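Fukberg Council Statements Collection
README, revision of December 2, 2005

What this is

A plain text collection of 1,229 public statements issued by the city of Fukberg and by the two districts next to it, Cosen and Sosa. Most are press releases. The rest are notices of street closures, curfews, permit changes and crowd limits put out before large public events. One statement per file, one line of header, then the text as issued.

We put it together to check a claim that gets repeated a lot in Fukberg, that the city gives fair notice before it restricts a march or a rally. We are not convinced the collection can settle that. Please read the section on dates before you publish a number based on it.

Where the text came from

Cosen and Sosa kept their statements on public web pages and we copied them from there. Fukberg took down its older pages in July, without saying so. For that stretch we relied on paper copies held by the Pleketti reading room and typed them in by hand. Typed files have "P" in the header. Expect spelling errors in these, ours as well as the city's. 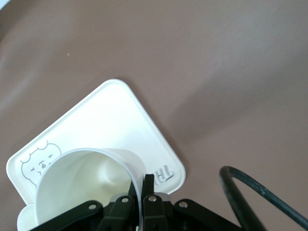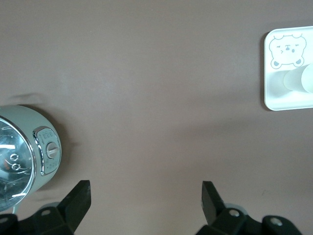
White tray on the tabletop, both pictures.

Dates

Each header carries the date printed on the statement. That is the date the press office wanted on it. Whether anyone outside the building could read it that day is another matter. In 18 cases we found a statement dated before the meeting at which the decision it announces was supposedly made. We left those dates alone and marked the files "D". There may well be more, as we only checked statements that name a meeting.

So a notice period worked out from the headers is the city's own account of its notice period. Treat it that way.

What is missing

Statements read aloud and never printed. Corrections, which Fukberg tends to make by swapping the page and keeping the old date. Anything from the police, who publish separately and turned down our request after 30 days.

Sosa says its set is complete. We have no way to test this and would not repeat it.

Labels

Each file is labeled "restricts", "permits" or "neither". Two readers labeled every file separately. Where they disagreed, the file is marked "unclear" and stays that way. We talked about having a third reader break ties and decided it would only hide the problem. A lot of these statements are written so that you can't tell.

Use

Free to copy and quote. Keep the header line with the text. If you drop the "unclear" files to get a cleaner result, say that you did.

Known problems

Accents are lost in most of the Cosen files.
Tables of street closures came through as run-on lines.
Some Sosa statements appear twice under different titles.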